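December, notebook, the one with the coffee ring
Open day, morning and afternoon. Written up the same evening, mostly from the backs of the visitor forms.

Before the doors

Got in at half seven to find the heating off and the good extension lead gone. Halonen have had it before and I suspect they have it again. Ran the bench off the short one, which means nobody taller than a child can get behind the table without stepping over something. Taped what could be taped.

The plan on paper was three stops for each group: the bench with the hand-held grippers, the Jekis arm replaying yesterday's folds, then the poster wall and biscuits. Svyatoslav had written the plan. Svyatoslav had also put the biscuits last, on the theory that people will stand through a poster if they can see a plate behind it. I have no quarrel with the theory.

Cloth for the day was the citrus print. We tried the plain grey one first and it folds better, but from two metres off it might as well be a hole in the table. With slices all over it visitors can at least see which bit has moved. It also says "on the rocks" in small handwriting, or something very like it, which I had managed not to notice until a retired dentist read it aloud to his wife.

Bench, first groups

Four minutes of talk, then hands on. I had four minutes of talk. Svyatoslav had eleven, including a history of the parallel linkage going back further than I would have thought decent. By the third group he had been given the signal (me, looking at the clock) often enough to get it down to six.

What I ended up saying, for whoever does this next year: you squeeze, the fingers close, the camera on the tool sees what the fingers see, and the recording is what the arm learns from. Then stop. Somebody will ask whether it is taking over, and you can point at the cloth.

Pinching was the popular bit. Most people go straight down at the cloth as if picking up a crisp, get hold of far too much and end up lifting the whole thing. The ones who do well come in low, close on a single fold and draw it towards themselves. Two sisters worked this out in under a minute and then taught their father, who did not take it well. 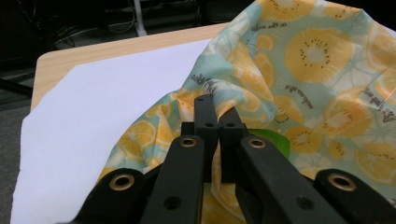 Wrote on the form at that point: "narrower fold, slower close". I stand by it. The tips will hold a thin crease happily and then let go of a fat one at the moment you turn to the audience and say the word "reliable". If we ever do get round to the softer pads from Fumance, they should go on one tool only so we can compare. Last time we changed both together and spent a fortnight arguing with ourselves.

Also note that the fingers are not a matched pair to look at, one narrow and one wide, and every engineer in the building will ask about it. The answer is on page 49 of the old book, in my writing, and is not very interesting. I told one man it was for the cloth and he nodded and wrote it down. I should probably find out who he was.

The Jekis arm

Replayed yesterday's fold well for the first two groups. For the third it folded a patch of air slightly to the left of the cloth, with great care, and put the air down neatly. Applause. A small boy asked if it could do it again and I had to say I didn't know.

Cause, found at lunch: somebody had leaned on the table. Marked the table leg positions on the floor in tape, as we said we would in the spring. To be fair to the arm, it did precisely what it was told, and the table had gone elsewhere.

Svyatoslav wants to recalibrate between groups next time. That is a good idea if groups can be persuaded to leave. The school party would not, and had to be moved along by a rumour about the biscuits.

Afternoon, something harder

The morning had been cloth only, and by two o'clock I was bored of hearing myself. We moved to packets on cloth, which is the task the Tomeo people had come to see in any case. Three of them, polite, good shoes, a list of questions printed in advance.

A shiny packet is a nasty thing to give a camera. The film throws the ceiling light straight back, and every small shift moves the glare somewhere new. On top of that it sits on a crumpled cloth that has its own opinions about where flat is. Tomeo's list had "reflective packaging" at number one, underlined, so at least we are all losing sleep over the same thing.

Let each of them have a go with the tool. The quietest of the three was easily the best. She opened the fingers wider than seemed sensible, waited and came in from the side. The other two went from above and chased the thing about the table. Asked her afterwards where she'd learned it and she said she has cats.

Their questions, with what I said:

How many recordings so far? 1154, of which 204 are any use for packets. I could have given only the first number. Svyatoslav was standing next to me, so I gave both.

Does the cloth matter? Yes. A packet on a bare table is a different and much kinder job. Anyone who shows you it on a bare table should be asked for a tea towel.

Can we borrow one of the tools? Said I'd ask. I have now written that I'd ask, so I suppose I shall have to.

What does it look like when you've got the approach right, just before closing? Fingers apart, nothing touched yet, the packet near the tip and a clear view between the pads. I'd call it the dullest moment of the run, and it is the one they wanted to talk about for twenty minutes.
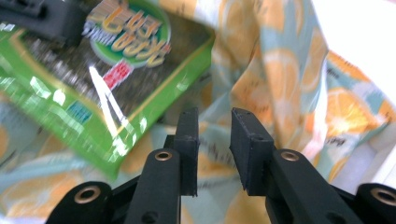 For next year

Ask Halonen for the lead in writing.

Tape for the table legs BEFORE the first group.

Try the matt lamp cover over the bench. It is in the cupboard, behind the thing we don't use.

Svyatoslav's talk: six minutes is the limit. He has agreed to this and initialled the page — see the margin.

Keep the citrus cloth. Wash it first. It has been handled by most of the town.

Send Tomeo the packet runs, the bad ones as well. They asked for the bad ones specifically, and I rather liked them for it.

Biscuits: double, and hide half until three.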